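Arm Shopping for the Ernwood Kitchen: Gallery and Budget Notes

23 April 2020

Hi again from Kimitport! A few of you asked how the robot arm purchase is going, and the true answer is that we haven't purchased anything. What we have is a spreadsheet with far too many tabs, a simulated kitchen that I've grown oddly fond of, and a quote from Witard that I keep opening and closing again. So I'm putting up some pictures from the simulation, and before them a good long ramble about money, which is what most of your emails were about anyway.

If you're new, Ernwood is our little project to put an arm in a home-style kitchen and have it do small tidy-up jobs. Spoons, drawers, that kind of thing. I look after the equipment list and the budget. Hacer Bilgin does the simulation work and Tuncay Karakaya does the electrical and mounting side, and between them they've saved me from at least one very expensive mistake (I'll get to it).

Start with the arm itself. I came into this thinking the arm was the budget. You pick one, you find the money, you're done. Then Tuncay sat me down and asked what it was going to be bolted to, and I said "the floor?" and he made a face. We need a stand or a base heavy enough that the arm doesn't rock when it reaches out, and the stand has to fit in an aisle where people also walk. It has to get to the counter and it has to get down into a drawer, and those are two very different heights. A fixed pedestal is cheap and boring and can only be in one place. A moving base costs a lot more and opens up a whole second list of questions about batteries and bumpers and floor tile. We've gone back and forth on it all spring. At the moment the fixed pedestal is winning, mostly on price, and I've left a line in next year's sheet for something that rolls.

Reach was my expensive mistake, or nearly. I had a shorter arm picked out. It was on sale and I was very pleased with myself! Hacer dropped the reach numbers into her kitchen model and it could get to the near part of the island just fine, then ran out of arm well before anything else we cared about. If I'd sent that order in, we'd have owned a beautiful machine that could serve one patch of countertop. So now my rule is that no arm goes on the sheet until it's been through the model. It costs us an afternoon each time and I no longer complain about it.

Now for grippers. I want to talk about grippers for a minute, since this is where my sheet was furthest off. I had one line that said "gripper" with one number next to it. What it should have said was gripper, adapter plate, cable, spare fingers, and finger pads. Vuorinen will sell us replacement finger sets at $200 each, and Tuncay wants us to buy a couple on day one, on the theory that fingers are the part that meets the world first. Stone counters are hard. Drawer bottoms are hard. I put the spare fingers under "consumables" so they don't look like a scary surprise when we reorder.

Flat, thin things on a flat surface are the case that worries me most. A utensil lying in a drawer gives you almost nothing to get hold of from above, and you're lowering metal or plastic toward a hard surface to do it. Hacer has been trying different approach angles in the simulation. I don't follow all of it, but what it means for my sheet is that we shouldn't buy the fanciest gripper first. We should buy the one with swappable fingers and keep some cash back for shapes we haven't thought of yet. I've penciled in $400 for having custom fingers made, and I expect to spend every bit of it.

Then there's time. Witard quoted us 16 weeks from order to delivery, and that's the arm alone. The stand comes from somebody else and the gripper from somebody else again. My first plan had everything arriving in June and all of us standing there with a cake. You can laugh. What I do now is write the delivery date next to each item and then write the date I need to have paid for it, and those two columns have done more for my blood pressure than anything else this year. If you steal one thing from this page, steal the pay-by column.

A few other lines that weren't on my first sheet and are on it now:

Power. Tuncay wants a dedicated circuit for the controller, and he wants it run before the arm shows up.

Freight. It's a heavy box, it comes on a pallet, and we have a door with a step. Measure your door!

Safety. An emergency stop you can reach from both sides of the kitchen, plus some way of marking off the floor. I'd lumped this in with "misc" and got a talking-to.

Computer. Hacer's simulation already runs on a machine we own, but the controller side wants its own, and she's asked very nicely not to share hers. Fair.

Somebody's hours. I've put a real number against setup and calibration time. Last year I treated our own time as free and it made everything look cheaper than it was.

Cutlery. I know. But you do need things for it to pick up, and I'd like them to not be the good ones from my house.

People also want to know if the simulation pays for itself. I can only tell you how it has gone for us. It knocked out the short arm. It had us change where the pedestal goes on the floor plan – twice. It's also made talking to vendors a lot easier, as I can say "it needs to get into this drawer at this height" instead of waving my hands around on the phone. What it doesn't tell me is how a real finger pad feels after a month of use, or how annoyed the neighbors will be by the noise, so there's still a contingency line at the bottom of the sheet and I'm defending it with my life.

We're also deciding between buying new and buying a demo unit. Witard has one coming back from a trade show customer, cheaper, with a shorter warranty. Tuncay is for it. I'm on the fence. Whatever we save on the sticker we might hand straight back on a service visit, and the travel alone to get a technician out to Kimitport is no joke. I've asked for the service history in writing and will decide when it turns up.

Okay, pictures! They're all renders out of Hacer's kitchen model. Click for the big versions.

Up close, gripper and stone: 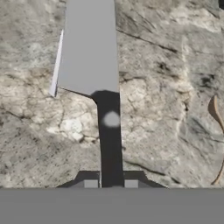
At the island, with the wooden spoon on the counter by the gripper: 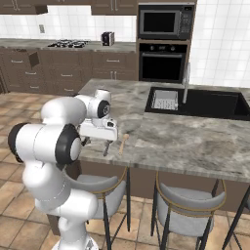

Over the open drawer, fingers pointing down in at a thin dark utensil:

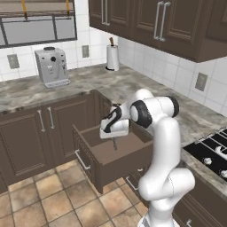 Should I get the arm or the gripper first if I can't afford both at once?

I'd order the arm first, once you've checked its reach against your own room, mainly on account of the lead time. Ours is 16 weeks, and you can spend that time saving for the gripper and working out which fingers you need. Do ask the arm vendor for the mounting pattern and payload before you put any money down, so you know the gripper you have your eye on will fit and won't be too heavy. And budget for the adapter plate now, even if you buy it later.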